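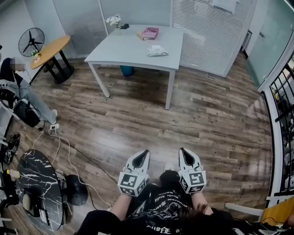 Figure 1. The white table in the second-floor lounge, with the round side table and the fan at left.

Small Tables, Shared Rooms
Project report, Interior Studies II
Dace Juška and Gunārs Grīnberga
Handed in 10/17/18

1. What we wanted to find out

Our building, Pumwood, has one lounge that everybody passes through and hardly anyone stays in. We wanted to know what happens to the small surfaces in a room like that. Who puts things down, what gets left, and does a table with a few nice things on it get treated better than a bare one? We had a great time with this!

2. The room

The lounge has wood-look planks in mixed browns and grays, and we ended up loving that floor because it makes everything standing on it look a bit warmer. The white table is by the light gray partition with the vertical blinds. We gave it white flowers in a small vase at the back corner, a pink book and a folded white cloth, and the teal wastebasket went underneath. The round side table has a light oak top and black legs, and it got one small potted plant (Gunārs wanted three, Dace won).

3. What we did

In July we left both tables bare for 10 days and wrote down what was on them each evening. Then we set them up as in Figure 1 and did the same for another 10 days. We also put a one-page survey in the mailboxes and got 458 answers, far more than we had hoped for.

4. What we saw

With the tables bare, people used them as a drop zone: flyers, cups, a single glove that stayed most of a week. With the flowers out, the cups still came but they were gone by evening. The book moved every day. Somebody was reading it, and we found a bus ticket at the end of chapter 6!

The side table surprised us most. It is small, and with the plant on it there is only room for a mug, so a mug is what people put there. In the survey the plant got more friendly comments than anything else in the room.

5. Problems

The fan had to stay behind the side table because of the outlet, and on high it blew the flyers onto the floor, so our flyer counts for the warmest evenings are probably low. We also changed the flowers twice, and the second bunch was much bigger.

6. Next

We would like to try a darker table in the same spot, and a second chair by the plant. Dace is drawing up the floor plan now.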